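Cutmont Neighbors Forum > Courts, Crime & Public Safety
Topic: Osman plea deal, is anybody following this?

ridgeroad_ron
Went to the hearing this morning so you didn't have to. For those who stopped reading after the first story, the man who emptied the Larnness Savings Club account is back in our county courthouse after a long stay overseas, and he would like to go home by lunch. His lawyer has worked out a plea. One count of theft, two years, restitution "to be determined." The other counts go away. The judge has not signed off on it and wants to hear from the people who lost money first. That part is in September.

My mother was a member. I'm trying to be calm about this and have mowed the lawn twice.

tollhouse88
Two years for all of that? I got more than that from the homeowners association over a shed.

m_sarmiento
Two years with credit for the time he sat in a cell over there waiting to be sent back, don't forget. My aunt asked the clerk how that works and was told the judge decides how much of it counts. So it could be a lot less than two years by the time the ink dries.

I'm Maite, by the way, I know some of you from the old Larnness Road block. We had three family members in the club.

pennyante
For the newer folks, can someone explain what the club was? I moved here after and all I ever hear is people lowering their voices.

ridgeroad_ron
You put in 70 dollars a month. You got a passbook with a picture of a lighthouse on it, in a town with no water. At the end of the year you could take it out with a little interest or leave it in. It ran fine for a long time and people did their Christmas shopping with it. Then one winter the office had a sign on the door that said closed for inventory. I would like to know what a savings club has in inventory.

213 passbooks were outstanding when the doors closed. That number was read out in court today so I am not guessing.

Grisel_Ave_Gary
Unpopular opinion coming, get your tomatoes ready. I think the plea is the right call.

The bookkeeper is dead. The bank that held the account got bought and then that bank got bought. Half the passbooks are in landfill. If this goes to trial the defense stands up and says prove it, and the state stands there with a lighthouse. Take the guilty plea, get it on the record, move on.

tollhouse88
Gary you thought the roundabout was the right call.

Grisel_Ave_Gary
The roundabout WAS the right call.

n.chiba
Please do not start the roundabout again. There is a thread for that and it should stay in its cage.

I used to do records work for a law office (not here, and I was not a lawyer, so weigh this at what you paid for it). Gary has a point about old paper. But from what I understand the state has the original ledgers. They were boxed up when the office was searched and they have been in county storage the whole time. So it isn't only passbooks and memory.

Grisel_Ave_Gary
County storage. The basement that flooded?

n.chiba
A different basement.

Grisel_Ave_Gary
How many basements does this county have?

n.chiba
More than it has dehumidifiers, but the ledgers were on a shelf. The prosecutor said in open court they were readable. Ron, back me up.

ridgeroad_ron
She did say readable. She also said "largely," and the judge wrote something down when she said it.

k_motaung
What bothers me is the restitution line. "To be determined" by whom, and out of what? He's 70 and says he has no assets. He also had a house with a view for all those years, going by what his own cousin told people at the hardware store. One of those things wants looking into.

m_sarmiento
Thank you Khanyisile. My uncle says the same thing with more swearing.

pennyante
So if someone lost money, how do they tell the judge? Is there a form? There is always a form.

n.chiba
There is a form. Victim impact statement, you get it from the prosecutor's victim services office, second floor, the door next to the broken water fountain. You can mail it in, or you can ask to read it aloud at the hearing. If the member has died, a spouse or child can file. Attach a copy of the passbook if you have it. Copy, please. Do not hand your only original to anyone in that building, however nice they are.

ridgeroad_ron
The fountain is fixed.

n.chiba
Then we have all lived to see it.

AgataM
Reading this from two states away. My grandmother was passbook 90. I know because she had it written on the inside of a cabinet door next to the poison control number. She never got a dime and she never complained about it either, she just went very quiet when anyone mentioned Christmas clubs. What she did was go back to cooking for people. Church suppers, funerals, the school thing in the spring. She paid off the car out of soup.

I'm going to write a statement. I've started it four times. The first one was mostly insults and the second one was all insults.
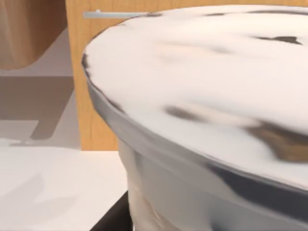 Big steel pot, close up.

Anyway, does it have to be a certain length? I can do one page or I can do eleven, I don't seem to have anything in between.

k_motaung
One page, Agata. Say what was lost and what it changed. The car and the soup would do it by themselves. Save the second draft for the family reunion.

tollhouse88
I would like to read the second draft.

Grisel_Ave_Gary
I'm sorry about your grandmother, Agata. I mean that. I still say a trial could end with him walking out the front door, and then nobody's statement gets read at all.

AgataM
Thanks Gary. I've thought about that too. I don't think I want a trial exactly. I want him to have to stand there and listen to the amounts. All of them, one after another, with the names. If they can do that with a plea then fine, let him plead.

m_sarmiento
All 213 would take most of a day.

AgataM
I have vacation time.

bmanzano
Long time reader, first post. Begoñe Manzano, I was a teller at the club for two summers when I was in college. I was questioned back then and cleared, before anybody asks. I'm going to be careful here because I may get called.

What I can say is that members were never careless. I've seen it said on this forum, more than once, that people should have known better. Every one of them checked their passbook at the window and had us initial it. Mrs. Messina made me do it again if my initials were sloppy. They did everything a person is supposed to do.

AgataM
That was her. That was absolutely her.

ridgeroad_ron
My mother has a passbook with BM all down the side. She wouldn't let us throw it out. I had no idea that was a person who would turn up on the internet.

bmanzano
Tell her hello. She used to bring in zucchini in August and leave it on the counter whether we wanted it or not.

ridgeroad_ron
She still does this, to me.

pennyante
OK so what was the reason it took this long to bring him back? I saw a number of theories up the road in the other thread and one of them involved a submarine.

n.chiba
Less exciting than a submarine. He left before the warrant was served. Then he had residency over there, and there were appeals, and each appeal had its own appeal. In between, our side changed prosecutors and the file sat. That last bit is the one I'd be sore about if I were in your shoes. A request had to be redone because the first one was missing a page.

tollhouse88
One page.

n.chiba
A cover page, I'm told.

k_motaung
I'd want to see that in writing before I repeated it, Natsumi.

n.chiba
Fair. Call it secondhand. I'll ask when I'm downtown and report back if I'm wrong.

Grisel_Ave_Gary
So we agree the county is not great with paper, and some of you want to bet the whole case on the county's paper. I rest.

m_sarmiento
You have never rested in your life, Gary. You posted at 4 a.m. about a mailbox.

Grisel_Ave_Gary
It was leaning.

ridgeroad_ron
Pulling it back to the useful part. Statements go to the second floor. The clerk told me sooner is better because the judge reads them before the hearing and she does read them. Members who moved away can still file by mail. If you know someone from the old club who isn't online, knock on their door, some of them think this was over years ago. I have a list going of people we can't find. Message me if your family was in it and I'll tell you if the name is on there.

AgataM
Put me down for three of her cousins. I'll message you the names tonight. One of them may be in Arizona and one of them may be dead, the family is split.

tollhouse88
I can drive people to the hearing. I've got room for six if nobody minds the dog smell.

Grisel_Ave_Gary
I'll take a carload too. I can be wrong about the plea and still own a van.

pennyante
Is parking still free behind the courthouse?

ridgeroad_ron
Free for two hours. Past the roundabout, second left.

tollhouse88
Oh, here we go.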